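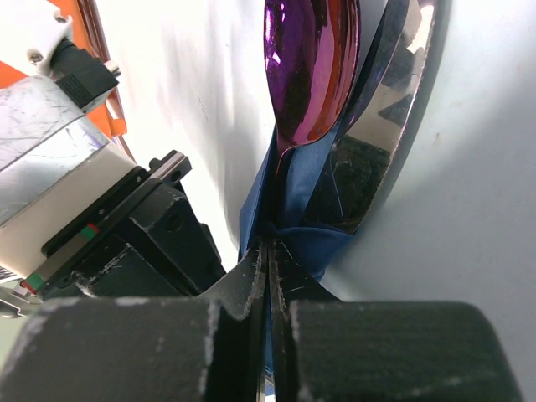
Kaster garment steamer: four months in

I bought the Kaster in December, after my old iron left a shiny patch on the one good skirt I own, and I've been meaning to write about it ever since. Short version: I love this thing!

It's a handheld steamer with a tank that lifts off the back. Fill it to the line and you get 16 minutes of steam, enough for a couple of shirts and a dress with a bit left over for the curtains (which I had never once steamed before, and now do all the time). It's ready in under a minute – my old one took so long that I'd go and make coffee.

Satin is where it won me over. I sew a fair amount of it, mostly slips and linings, and pressing satin with an iron always makes me nervous. With the Kaster on its low setting I hang the piece up, hold the head a little way off and work from the top down. Keep it moving. If you stop in one place you can get water spots, and I did get one on a pale gray sleeve before I learned.

Linen is harder work. You need the high setting and you need to pull the cloth tight with your free hand, and even then a collar won't come out as crisp as it does under an iron. Golshifteh Mirzaei, who I share a sewing table with, tried it on her linen pants and went straight back to her Stiltov. Fair enough, she likes a sharp crease.

Things I'd change

The cord. It's too short for my bedroom, so I steam in the hallway.

The fabric brush clips on well but is a pain to get off while the head is still hot. Wait a bit or use a towel.

It's also heavier than it looks when the tank is full, and my wrist knows it after three dresses in a row.

I paid 230 for mine, with the brush and a door hook in the box. The hook is flimsy and I've swapped it for a Fakwood one, but the steamer itself hasn't leaked or spat since the first week, and I use it nearly every morning before work.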